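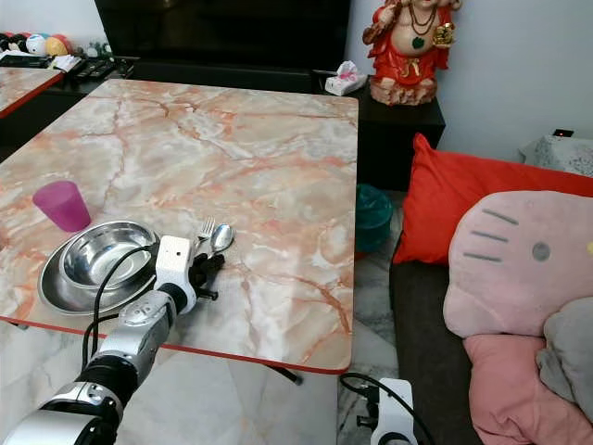
Cup, plate, bowl and cutlery on a marble-patterned table.

Sunday, June 17, 2018
By the Olaniyan household desk

Getting the dull film off stainless steel dishes

Stainless steel goes cloudy for two main reasons: hard water and too much detergent. Both are easy to fix at home.

For hard water marks, mix 200 mL of white vinegar with 800 mL of warm water in the sink or a tub. Leave the dishes in for ten minutes, rinse well and dry straight away with a cotton tea towel. Air drying brings the spots back.

If food has burnt on, make a paste of bicarb soda and a little water. Rub it in with a soft cloth, following the grain where there is one. Don't use steel wool. It leaves fine scratches that hold grease and dull the colour of the metal.

Rainbow marks come from heat. Wipe with neat vinegar and rinse.

Keep vinegar and lemon juice off real marble benchtops, as the acid etches the stone. Do the soaking in the sink.

Never soak stainless steel in bleach, and don't leave salty water standing in a bowl overnight. It can pit the surface, and pits can't be polished out at home.

Plastic cups that smell stale can have an hour in warm water with a spoonful of bicarb. Rinse twice.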